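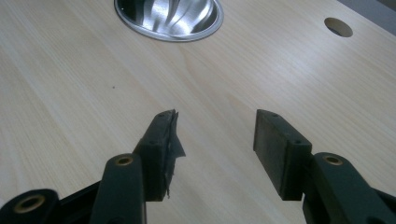 Pale wood-grain laminate tabletop.

FOR IMMEDIATE RELEASE

Sellano to open a late-night work and study room in Gilatport this June

GILATPORT - I've been running Sellano as a daytime coffee counter for six years, and the question I get asked most isn't about coffee. It's "how late can I stay?" Until now the answer has been four in the afternoon, which is no use at all to a nursing student coming off placement, or to someone who does the books for three small shops after the kids are in bed. So I'm very happy to announce that in June we're opening the Sellano Late Room, right next door in the old Donis hardware store on the harbor side of the street.

If you grew up in Gilatport you know the building. Donis sold nails by weight, garden hose by the foot and (for reasons I never learned) some really excellent birthday cards. It closed a few winters ago and the front windows have been papered over ever since. I walked past it every morning with my keys in my hand and thought, well, somebody ought to do something with that. It took me an embarrassingly long time to realize it could be me.

What we're opening

The Late Room is a quiet place to sit down and get things done in the evening. It has 16 tables, decent chairs, plenty of outlets and a coffee counter at the back. We open at 7 in the evening and stay open until one in the morning. You can bring a laptop, a stack of library books, a knitting pattern you can't make sense of at home, your tax folder, whatever you like. You don't have to be a student and you don't have to look busy.

We've kept what we could of the old store. The wooden drawers behind the Donis counter are still there, with most of their labels, and we're using them for tea, napkins and spare phone chargers. The floor has been sanded and sealed. The bell over the door is staying too, but I've wrapped a bit of felt around the clapper so it doesn't make everyone jump every time someone goes out for air.

One side of the room is for silent work. The other side is for people who need to talk a little - study partners, two people going over a grant application, that kind of thing. Between them there's a long shelf of plants and a thick curtain. I tested this with my own radio on one side and me on the other, and I could hear that someone was speaking but not what they were saying. I think that's about right for a room like this.

Food and drink

Our daytime menu doesn't make much sense at eleven at night, so I started over. There will be filter coffee, decaf that I'd drink myself, four herbal teas, hot milk with honey and a short list of things to eat. The eating part is where our neighbors come in. Lemaire, the bakery up on the hill, has been supplying our morning rolls from the start, and they've come up with an evening bake just for the Late Room: a savory bun with onion and cheese, a plain oat cookie that won't shed crumbs all over your keyboard, and a slice of something sweet that changes with the season. We'll start with rhubarb!

Soup is on every night. It comes in a mug because I've seen what happens when people eat from a bowl and read at the same time.

There's no alcohol and there won't be. Gilatport has good bars, I go to them, and they don't need the competition.

What it costs

You can walk in on any evening we're open, buy a drink and stay for two hours. If you'd like to stay longer, the evening pass is $6 and includes filter coffee or tea until closing.

For regulars there's a season pass at $149. It covers every evening from opening night through the end of September, and you get a small locker so you don't have to carry your books home and back again. The number of lockers is limited, so season passes will be too. Passes go on sale at the coffee counter during normal daytime hours, starting in May. We'll take cash or card. I'm not doing an app.

If the price is a problem, please come and talk to me. We're setting aside a few tables each evening for high school and college students, who can use them for free during exam weeks, no purchase needed. Just say "student table" at the counter and you'll be shown where to sit.

Getting there and getting home

This part came up a lot when I asked customers what would make them use the place, so I've spent a good deal of time on it. The last harbor bus leaves a little before midnight from the stop across the street, and we'll ring a (quiet) reminder ten minutes ahead. There's a bike rack in the side yard with a light over it. The small parking lot behind Donis is ours to use after six, and we've put in new lights there as well. Two members of staff will be on until the doors close, every night, and anyone who wants company walking to their car can have it.

The front entrance is level with the sidewalk. The restroom has been rebuilt with a wide door and grab rails, and two of the tables can be raised or lowered.

Daytime hours aren't changing

I've had some worried looks about this, so let me be clear: the coffee counter stays open exactly as it is. Same breakfast, same window seats, same slightly unreliable heater.

Come and see it first

We're holding an open evening shortly before we start regular hours. There'll be soup, Lemaire will be sending down trays of everything, and you can try out the chairs and tell me which ones wobble. The date will be on the door and on the board by the counter as soon as the final inspection is done.

About Sellano

Sellano is an independent coffee counter on the harbor side of Gilatport, serving breakfast, light lunches and coffee. The Late Room is its second space.

Press contact

Reporters who'd like to visit before opening are welcome to stop by the Sellano counter any weekday afternoon and ask for the owner. I'm usually the one holding the milk jug, and I can show you the room between orders.

###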